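About the Dovcombe Reuse Laboratory

Teaching machines to take computers apart, and to put them back together

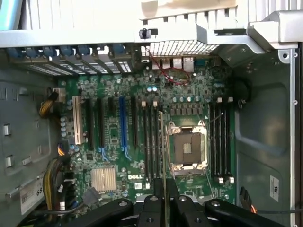 The Dovcombe Reuse Laboratory is a research group within Drotance, concerned with the repair and recovery of office computers by robot. We were set up to study a narrow question: how much of the work done at a repair bench can be learned by a robot from its own attempts, with a person stepping in only when needed? Our staff include engineers, bench technicians and two doctoral students, all of whom spend part of each week at the robot cells.

Our method

The laboratory's principal line of research is known as Illovus. It is a method for learning insertion and removal tasks, such as fitting a card or a memory module, where a very small error in angle can damage a part. Earlier approaches relied on an exact model of each computer. Illovus does without one. The robot works from the view of a small camera at its wrist, together with the force felt at the gripper, and adjusts its path as it goes.

Training takes place in two stages. A technician first guides the arm through the task by hand - 500 guided runs were recorded for the present version. The robot then practises alone, and a technician corrects it whenever the force passes a set limit. Each correction is added to the training record, with a short written note of the cause.

We work on used desktop machines and workstations of several makes and ages. They differ in layout, in the run of their cables and in the condition of their slots and clips, and we do not tidy them beyond removing dust.

Results to date

In the trial reported on 14 January 2020, the robot made 1,723 unaided attempts to seat a part. Of these, 1,045 were completed at the first approach. A further 500 were completed after the robot had withdrawn and tried again, and the remainder were stopped by the force limit. Most of the stopped attempts involved a loose cable lying across the path of the gripper. Work on cables is now under way as a separate study, and its first findings will be published when the trials are complete.

We publish failed attempts alongside successful ones. The full record may be requested by any school or research body.

People and partners

The laboratory is led by Malachy Rafferty, who joined Drotance from its repair workshop and remains responsible for bench safety. Retired computers are supplied by Scanlon, which also lends us a technician during the spring term. Parts that remain sound after testing are returned to Scanlon for use in repairs.

Visits for school and college groups are arranged by the laboratory office at Dovcombe. Requests should be made in writing and should state the size of the group and the age of those attending.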